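Rendurside laundry finally rules on the mesh bag question

Posted in May

The shared laundry at Rendurside has reopened after a 7-week refit, and residents of the Gollia and Natarari buildings have come back to fresh paint, a higher price per wash and a new rule about small items.

The rule is short. Socks, baby clothes and anything with straps go in a zippered mesh bag, and the bag gets zipped. Last winter a stray bra wire stopped two machines in one evening, and the repair came to $600. The building association had set aside $2,000 for the whole year, and had hoped to spend a little of it on a bench.

"People own the bags," said Liis Eglītis, who keeps the laundry schedule. "They bring them down, they put them next to the washer, and they wash everything else."

Residents who don't own one can borrow from the shelf by the door. Borrowed bags are supposed to come back empty, a condition added after the trial month produced a fine collection of single socks. These can be claimed until the end of the month. Pairs have so far been scarce.

Mrs. Kazlauskienė on the third floor has asked for it to be noted that she has bagged her stockings for years without being told to. It is so noted.

The laundry opens at 7 a.m. The last load has to be in by 8 in the evening, and the bench is on next year's list.
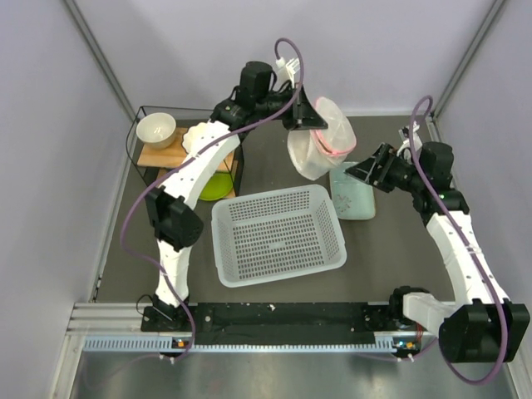
Lost bags can be reported on the sheet beside the sign-up board, where a pen has been provided on a string.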